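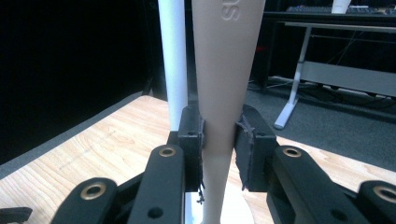 Wouters on Tanudano
03/04/2024

Sorting the beige plastic from the Girbridge clearance box. Short thread on raised lettering, as I keep getting asked how I read it.

Raised letters are cut into the mould, so every moulding out of that cavity carries them. Printed or stamped marks go on afterwards and wear off. Raised ones survive washing, sun and most careless handling.

On tapered pieces the lettering is usually at the wide end, where there is room for it. Start there. The narrow end is where cracks begin, so look at that second, under a lamp.

Same-colour lettering on a matt surface is hard to read straight on. Put a torch almost flat to the plastic and turn the piece slowly. Soft pencil on paper laid over the letters also works — tape the paper down first.

Write down only the letters you can read. "SU" goes in the notebook as SU. It could be the start of a word, a maker's code or initials, and guessing early has cost me whole evenings.

Cleaning: lukewarm water, one drop of washing-up liquid, old soft toothbrush. No solvent. Acetone will take a matt finish to shiny in seconds on some plastics and there is no way back.

Storage: tapered things roll in an arc and end up on the floor. I lay them head to tail in a shallow tray, 25 to a tray, with a folded tea towel between layers. Up to 3 layers.

Skin-toned beige yellows unevenly. Compare pieces in daylight by a north window, never under the kitchen bulb. Two that match at night can be well apart by morning.

The Arville lot is next, tray 618 onwards. Much of that is white, and the lettering on white is worse.

Reply with your marks if you have any on tapered beige pieces. Letters exactly as moulded, please, plus length in millimetres.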